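Home & Household Help > Paper, Records and Mail

Is there any point paying for a "paperless home" service?

Posted by quillback_57, 25 Feb 2022

My sister-in-law has signed up with an outfit called Nyanda and now wants me to do it too. You mail them your paper in a prepaid box, they scan the lot, shred the originals and give you a login. The basic plan is $140 a year and covers a set number of pages. I went over our own pile last weekend and it came to 1,386 sheets, so we would be paying extra before we even got started.

Their sales page says most households "recover 90 hours a year." Recover from what? I spend maybe an evening each month on bills and that includes looking for the stapler. I asked their chat support where the number came from and got sent back to the page with the number on it.

What I have now is a file box under the bed in Drullstead (no joke, it has moved with us twice) plus a compartment box on the desk for anything that still needs doing.

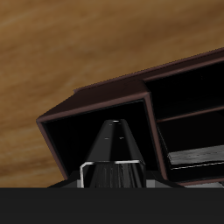 The sort of box I mean, with dividers.

The desk part works fine. It's the file box that's a mess. Tax stuff is mixed in with appliance manuals, vet records, and a warranty for a dishwasher we left behind at the old house. My worry with Nyanda is that I'd just be paying somebody to turn a messy box into a messy folder on a computer I don't own. But I've been wrong about this kind of thing before. I held out on online banking for years and now I wouldn't go back.

So has anyone done this and stayed with it past the first year? I don't need to hear from people who signed up last week and love it.

marlpit

Did it, quit after 14 months. Not with Nyanda, with a smaller one run out of Tornness that has since been bought by somebody else.

The scanning was decent. The naming was terrible. Everything came back as "Statement" or "Letter" and a date, and the date was the day they scanned it, so I had a whole screen of letters from August. Search was supposed to fix this. Search found the word "water" in a hotel receipt and missed the water bill.

What bothered me more was getting out. You could download your files one at a time, or you could pay for an "export package." I sat there and downloaded them one at a time out of spite. Before you sign up for anything, look for the cancellation page and read it first. If you can't find one, well, there's your answer.

Also don't let them shred. I had to produce an original title document for the car and was very glad I'd held it back. My county would not take a printout of a scan. Yours might, but call and ask before it's confetti.

Fennimore Lane

I think you are overthinking it. Get a scanner. They are cheap now. Go paperless with the bank and the electric company and most of the paper stops coming anyway. I haven't opened a file box in years and nothing bad has happened.

tallow_and_wick

I'd split the question in two, the old pile and the new paper.

For the old pile, nearly all of it can go. Manuals are online. The dishwasher warranty can obviously go. Pay stubs can go once you've matched them against your year-end form. What's left is tax returns and what backs them up, house papers, birth and marriage certificates, insurance policies, medical and vet records, and anything with a raised seal. Rules on how long to keep tax records vary with your situation, so look at the tax agency's own page and don't take it from a company that sells storage. When I did this for my parents' house in Cuncombe, what was left fit in one accordion folder, and I'm not a brave thrower-outer.

For new paper, you already have the answer on your desk. Things that need doing sit in the box. When they're done they go in the folder or the recycling. The trick (if you can call it one) is that nothing gets filed until it's finished, and the box is small enough that it gets annoying when it fills up.

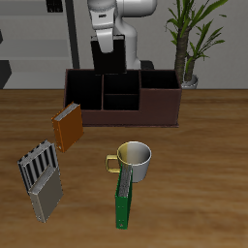

marlpit came back under this one to say the small box only works if everyone in the house agrees on what "done" means, and that in their house a paid bill could sit there for weeks waiting for somebody to say so.

Fair. We write "paid" and the date across the front in marker. It's ugly, but it settles the argument.

On the 90 hours, I wouldn't believe it either. Even if it were true, somebody has to box up the pages, pull staples, and check what came back, and I doubt they counted that. I'd want to see the same claim from someone who isn't charging $140 for it.

If you still want scans, do the dozen or so papers you'd hate to lose in a fire, and put a copy on a drive at a relative's place. That's an afternoon, and there's no renewal date on it.

quillback_57

Thanks all. I found the Nyanda cancellation page. It's a phone number, and the hours listed are for a different time zone. Going to start with the manuals tonight and leave my sister-in-law to report back in a year.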